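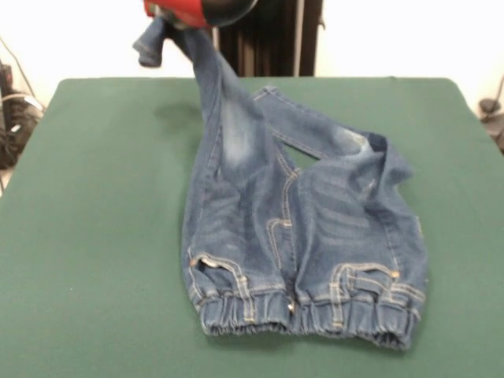

The Elastic Waist

My aunt Graça Cardoso left me three things: a sewing machine that only went forward, a tin of buttons, and an opinion about jeans. The opinion was that a person should be able to sit down in them. So when I saw the pair with the gathered waistband at the Rillovow thrift store (gold stitching, belt loops, a real little coin pocket!) I heard her voice right there between the racks, and I paid for them before I could think about how long the legs were.

They were very long. I got them home, spread my green cloth over the table, and laid them down with the waistband toward me, the way she taught me. "Waist to your belly," she used to say, "or you'll hem the wrong end." I never understood how anyone could hem the wrong end of a pair of jeans, but she'd worked at the Pacheco uniform shop on Clundex Street and I guess she'd seen things.

I checked the pockets next, which was also her rule. Front left, nothing. Front right, nothing. In the coin pocket, folded up as small as a pea, there was a dry cleaning ticket. Number 533.

Well, I couldn't just leave it. I called the cleaner printed on the back, a place called Hevach, and a man picked up on the first ring.

"533," he said. "Hold on." I heard hangers. I heard him talking to somebody — or maybe to the coats. Then he came back. "Gray wool coat. It's been here since December. You want it or not?"

I said it wasn't mine.

"It's going to be somebody's," he said. "We close at six."

I looked at the jeans, all rumpled across the seat, with one leg still to pin. I looked at the clock. Graça would have finished the hem first, no question, and then she would have gone and gotten the coat and worn it home.

I put the pins back in the tin and grabbed my keys. The hem could wait until I'd seen the coat.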